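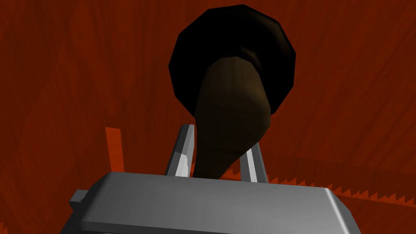

*Dark plunger-shaped object held in a gripper. Computer render.*

**Dravmont Chapel reading group -- minutes, May**

Start: 7.30pm. Nine present, plus apologies from the Hodovville lot, who had read the wrong chapter and felt it best to stay at home.

**1. Minutes of the last meeting.** Agreed, apart from the word "heated", now changed to "full".

**2. Does fasting count if you forgot to eat?** Carried over from April. Five said no, four said it depends what you were doing instead. A member asked whether giving up sugar in tea was a fast or a diet. The reply was that it depends on whether you weigh yourself afterwards. The member declined to say.

**3. Praying for small things.** The question was whether it is proper to pray for a parking space. Those who drive thought it was. Those who walk had doubts. We read the passage on daily bread twice and could find no ruling on cars. One member holds that asking is fine but expecting is rude -- this was liked, then argued with until the tea went cold.

**4. Silent retreat at Brasora.** Deposit is now £50. Two members asked if there would be a chance to talk about the silence. There will be a session for it on the last evening.

**5. Books.** The Li commentary is still missing. Whoever has it, please bring it back, underlining and all.

**6. Any other business.** Whether patience can be taught. Put off until next time.

Closed 9pm with a short prayer and a long search for the door key.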